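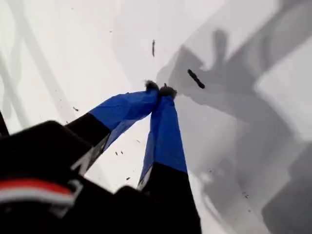
Fuel Use and Cabin Noise in a Small Crossover on Two Commuter Routes
Student project report, Vehicle Technology II
Femke Van Loon and Odair Bittencourt
Submitted Wednesday, March 11, 2020

1. Background

Small crossovers are often sold on the promise that they drive like a hatchback and sit like an SUV. Our project looked at what the taller body and the larger wheels cost a driver who mostly goes to work and back. We compared two cars from the same maker that share an engine and a five-speed manual gearbox: the Coren hatchback and the Coren Cross. The Cross has more ground clearance, roof rails, plastic wheel arch covers and a wider tire. The engine in both is a 1,296 cc four-cylinder gasoline unit.

Both cars were lent to us by the Mendonça dealership in Porcombe. They had similar mileage and had been serviced before we picked them up.

2. Routes

Route A is the town route. It starts at the college lot in Kirnedstead, goes past the rail station and the hospital, and returns by the ring road. It has many traffic lights and two school zones.

Route B is the highway route from Kirnedstead to Porcombe and back. Most of it is divided road. There is one long climb before the Porcombe exit where the Cross needed fourth gear and the hatchback did not.

3. Method

We filled the tank to the first click of the pump at the same station before and after each set of runs, and worked out fuel use from the amount added. The trip computer figure was written down too but was not used for the results. Each car covered 300 miles on Route A and 200 miles on Route B. Femke drove all of the runs so that driving style would stay the same, and Odair took the readings from the passenger seat.

Tire pressure was set cold each morning to the number on the door sticker. Air conditioning was off and windows were up. Runs with rain were thrown out and repeated.

Noise was measured on Route B only, with a handheld meter held at head height between the front seats. Readings were taken in fifth gear with the engine at 3,000 rpm, on the flat stretch after the quarry bridge.

4. Results

On Route A the two cars were close. The Cross used slightly more fuel, but the gap was smaller than the difference between the hatchback's own best and worst days. We don't think it can be called a real difference with this few runs.

On Route B the Cross used more fuel on every run. This fits with the larger front area and the roof rails, as air drag matters more at highway speed. We had no second set of rails-off runs, so we can't say how much of it comes from the rails alone.

Cabin noise was higher in the Cross. Most of it seemed to come from the tires, and it changed a lot when the road surface went from old concrete to new asphalt. Wind noise near the mirrors was noticeable in both cars.

5. Problems

The first set of runs in December had to be dropped. The hatchback had been given back to us on winter tires and the Cross had not. The filling method is also not very exact, and a flow meter on the fuel line would have been better, but the dealership did not want the lines opened.

6. Further work

A repeat with both cars on the same tire model would separate the tire effect from the body effect. The Cross should also be run with the roof rails removed. The log sheets for all runs are in Appendix A, and the noise readings are in Appendix B.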